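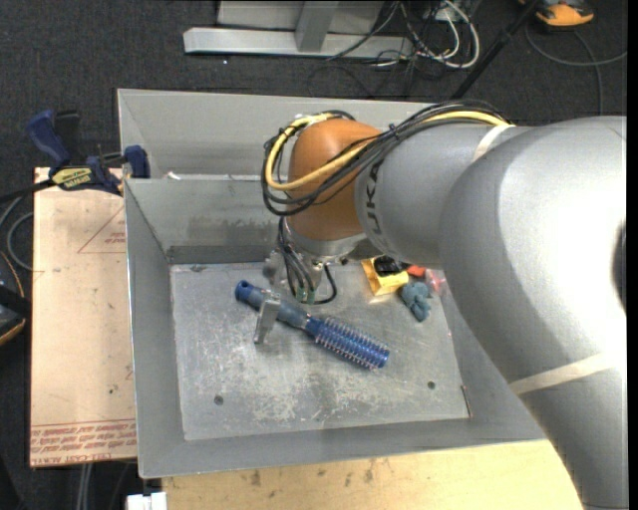
Blue hairbrush in a grey metal bin, with the KUKA arm over it.

Progress report to the Norkier fund: repair and reuse counter, Kitlow
Thursday, July 4, 2024
Prepared by Eustaquio Gallegos

12 shares | 3 comments

You asked for a plain account of how the counter is doing before you decide on the second payment. I will give you the numbers first and my doubts after.

Since opening we have taken in 114 household items. Of those, 70 went back out the door, either to the person who brought them or to someone else who wanted them. The rest are on the shelves or have gone to the recycler. The application promised that most of what came in would be repaired. I don't think we can claim that. A good share of the 70 needed a wipe and a new plug fuse, and several needed no work at all. Calling those repairs would make the chart look better and I have left them out of the repair column.

The Villaseñor store agreed to hand over its returned goods every week. In practice we get a carton when somebody remembers. I have asked for a fixed pickup day and been told it is being looked at, which is what I was told the last time. I would not build next year's budget on it.

Spending is under plan, mostly on account of the bench we have not bought. The quote came in higher than the one in the application and I want a second one. Rent and insurance are as expected. The tool order was short two soldering stations and the supplier has credited us.

The evening classes are the part I am least sure of. We ran three. People enjoyed them, they filled in the forms and gave high marks, and I can't find any sign that anyone has fixed a thing at home as a result. Forms handed out next to the coffee tend to come back cheerful. I would like to call the people who came and ask what they have mended. If the answer is nothing, the money should move to opening hours.

The Tristia booking software was sold to us as a time saver. It double-books Saturdays and can't print a label. We are back on a paper ledger for intake – slower, but the entries match the shelves.

Still open:
– signed pickup schedule with Villaseñor
– second quote for the bench
– calls to class participants
– refund or fix from Tristia

I expect to have all four settled by the end of August, and will send the updated ledger with the receipts then.

3 comments | Share this report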